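Wrist cam: short lens or wide lens for small stuff?

jgroen
Comparing two cameras on the same arm, with the Gemon gripper on both runs. The wide one shows both fingers and most of the table. The narrow one gives me better detail but loses the fingers once they open past 5 cm. Task is food items on trays. Which would you keep?

kojo_l
Wide. If you can't see the fingers you're guessing at contact. What does the wide view look like at working height?

jgroen
Tue 25 October, wide lens, fingers open:
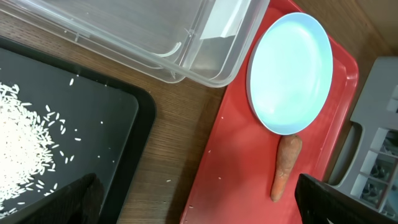
Wide lens over the trays, with rice on the black one and the carrot below the plate on the red one.

kojo_l
That's plenty. Both fingers in view and the carrot is between them and the plate. Keep it.

adjoa.laryea
I don't agree. Fine for the carrot, but black fingers over a black tray is a problem. The left one nearly disappears. We had the same trouble at Rulstead and put light tape on the pads.

jgroen
Tape is easy enough — does it change the grip?

adjoa.laryea
A little. Put it on the backs of the fingers and leave the pads alone.

milanm
I'd worry more about the clear container at the top. Our depth camera never got a clean reading on clear plastic, wide or narrow. We logged 132 attempts on one bin before we gave up and used an opaque one.

kojo_l
He isn't picking from the container though.

milanm
Not yet.

jgroen
It's on the list for November. I'll tape the fingers first, run 200 grasps with each lens and post both sets of numbers.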